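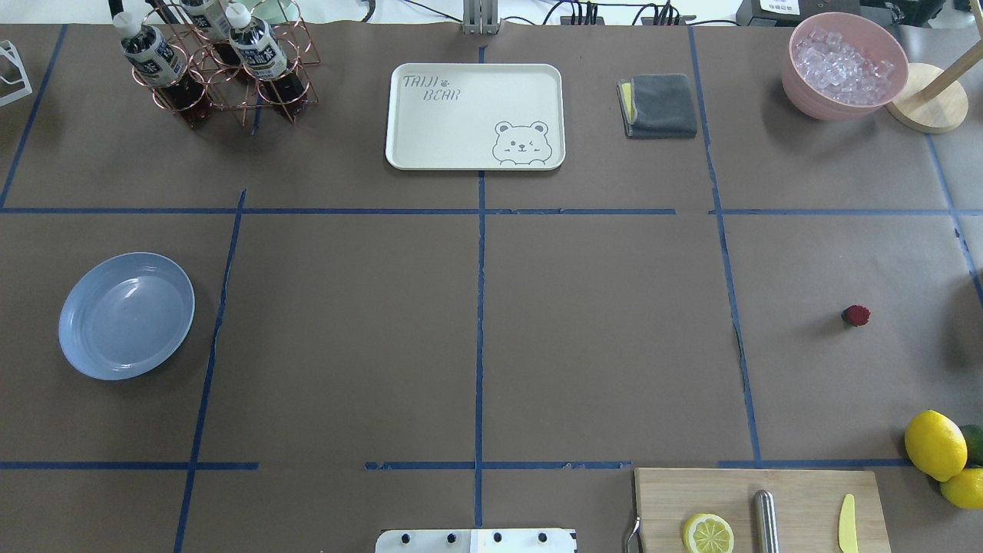
Rastbridge, December

Kraft paper is a strong, coarse paper made from chemical wood pulp produced by the sulfate, or kraft, process. In its natural state it is brown. It is used for sacks, grocery bags, wrapping, the facing layers of corrugated board, and temporary coverings for floors and work surfaces. The name comes from a word meaning "strength" or "power" in German and several related languages.

820 shares
3 comments

Composition and pulping

Wood consists mainly of cellulose, hemicellulose and lignin. Cellulose forms the fibers, and lignin binds them together and makes the wood stiff. In the kraft process, wood chips are cooked under pressure in a solution of sodium hydroxide and sodium sulfide, known as white liquor. The solution breaks lignin into smaller pieces that dissolve, and the fibers separate with limited damage. Mechanical pulping, in which wood is ground or refined, keeps most of the lignin but shortens and tears many of the fibers. This difference accounts for most of the gap in strength between kraft paper and newsprint.

Softwoods such as pine and spruce are preferred for sack and wrapping grades. Their fibers are long and bond over a greater area, which raises tear resistance. Hardwood fibers are shorter and are blended in where a smoother surface is wanted. Recycled fiber is also used, although each pass through a pulper shortens the fibers and lowers strength. Paper made mostly from recycled fiber with a kraft-like appearance is sometimes sold under the same name, and trade buyers distinguish it from virgin kraft by burst and tear tests.

The spent cooking liquor, called black liquor, contains dissolved lignin and most of the original chemicals. It is concentrated in evaporators and burned in a recovery boiler. The heat supplies steam and power, and the molten salts left at the bottom of the boiler are dissolved and treated with lime to make fresh white liquor. Recovery made the process economical, and a modern mill can cover much of its own energy demand this way. Sulfur compounds formed during cooking give kraft mills their characteristic smell. Older mills vented these gases directly. Newer ones collect and burn them.

Papermaking

Unbleached pulp is washed, screened and refined, then diluted with water and spread on a moving wire. The sheet is pressed and passed over heated cylinders. Fibers tend to line up in the direction of travel, so the finished sheet is stronger in tension along the machine direction than across it. It also stretches less in that direction and tears more easily along it.

Machine-glazed kraft is dried against a single large polished cylinder, which gives one glossy side and one rough side. Machine-finished kraft has a similar texture on both sides. Extensible sack kraft is compacted while still damp, so that it can stretch before breaking. A sack made from it absorbs more energy when dropped, and fewer plies are needed.

Grades

Weight is stated in grams per square meter. A common general wrapping grade is 80 grams per square meter. Linerboard and heavy covering papers run much higher, and a sheet of 300 grams per square meter behaves more like card than paper. Bleached kraft is white and is used where printing quality matters, as in flour and sugar bags. Bleaching removes remaining lignin and color but adds cost and may reduce strength slightly.

Coatings change the behavior of the sheet considerably. Wax and polyethylene resist moisture, and silicone gives a release surface for labels and tapes. Uncoated kraft is absorbent and will pass water within a short time.
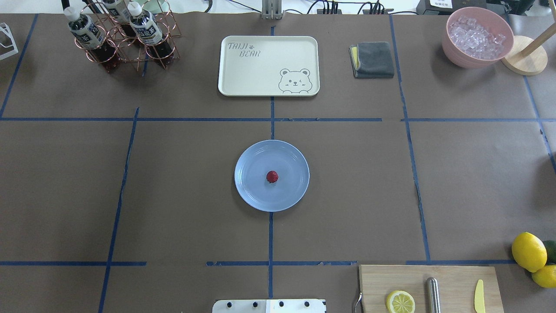
Photo: Brian Mushi / Irnano

Use as a surface covering

Rolls of natural kraft are widely used to cover tables in workshops, classrooms, packing rooms and restaurants. The paper is cheap and takes pencil and marker well, and its dull surface produces little glare. Adhesive tape can be applied to divide the covering into areas for sorting or layout. Masking tape is usual for this purpose. It tears by hand and sticks to the open surface of the paper, but removal often lifts fibers, and a covering marked out with tape is normally discarded as a unit.

Wrinkling is the main practical difficulty. Paper takes up water from humid air and expands, mostly across the machine direction, and a sheet fixed on all sides has nowhere to go except upward. Kiprono Urio, in a handling guide prepared for the Athumani paper store, advises leaving the roll unwrapped in the room overnight before cutting, then fastening one end, drawing the sheet along its length and fastening the other. The long edges are secured last. The same guide notes that paper from the core of a roll keeps its curl — sometimes for days — and should be laid with the curl facing down.

Length on the roll depends on weight and diameter. The Rukar converting line at Rastbridge winds its lightest wrapping grade in jumbo rolls of 3,000 meters, which are later slit and rewound for sale. Heavier grades come in shorter lengths.

Storage and aging

Unbleached kraft retains some lignin, which darkens slowly in light. It is not generally suited to archival contact unless made to an acid-free specification. Rolls are best stored on end or hung on a bar, away from outside walls. Rolls left flat on a hard floor develop a compressed band that shows as a repeating ripple when the paper is drawn off.

Disposal

Clean kraft paper is accepted in most paper recycling streams, and small amounts of paper tape do not usually cause trouble in pulping. Plastic-coated grades need separate treatment. Paper soiled with oil or food is commonly excluded from recycling but can often be composted, provided that it carries no plastic film. Shredding speeds breakdown — whole sheets tend to mat together and shed water.

See also: corrugated board, sack paper, masking tape, black liquor, wrapping tissue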